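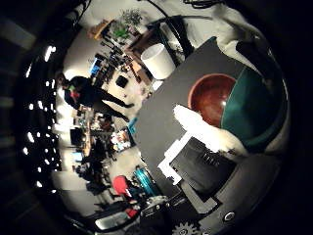
4.3 Failures near the tabletop

The trials in this section were run on the Trerkora cell with the wrist camera as the only source of images. Of 368 attempts at picking up a small round vessel and setting it down again, 77 ended without a completed placement. We expected most of these to be slips during lifting. They were not. The largest group consisted of protective stops during the last part of the approach, when the hand was already close to the table and the object had not yet been touched.

We went through the logs of all the stopped attempts. In each one the Skustulen controller had reported a contact force above its limit and cut drive power to the arm. The force reading rose over several control cycles, which rules out an electrical spike on the sensor line. The arm was pressing on something, and the planner had no record of anything being there.

The cause was the height estimate for the table. The Lalier depth module fits a plane to the gray surface and passes its height to the planner at the start of each attempt. This works well when the camera is far enough back to see the table edge and the objects near it. Close in, the fine-grained surface takes up most of the view, and a shadow can cover a large part of what is left (Figure 6). The module then matched shadow borders as if they were fixed features and moved the plane down by as much as 12 mm. The planner accepted the new value and drove the fingers toward a table that was higher than it believed.
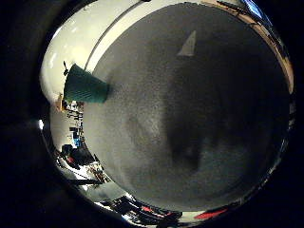
Figure 6. Wrist camera view of the gray surface at close range. A broad soft shadow runs through the center-right, and the ribbed teal-green object is at left.

Two design choices made this worse. The first was that the plane could be updated at any time during an approach, with no check against the earlier value. The second was the watchdog in the Chidiac driver, which was set to 200 ms. With that setting the arm kept following its last command while the depth module was still working on a new frame, and a light touch had time to become a hard press.

After a stop, the release routine opened the hand in place before backing away. We had carried this over from an older gripper and had not tested it with the present fingers. Opening against the table put a side load on the fingertips, and in three cases a fingertip cover had to be replaced.
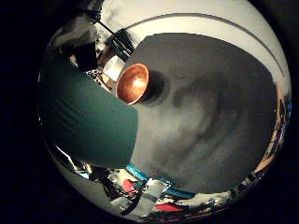 4.4 Changes made

The plane height is now fixed before the final approach and cannot be changed until the hand has backed off. If a later estimate differs from the stored one, the attempt is canceled and the arm returns to its start pose. The watchdog time was cut to a quarter of the old value. The release routine now raises the wrist first and opens the hand second.

We did not change the force limit. Raising it would have lowered the number of stops, but it would also have hidden the fault.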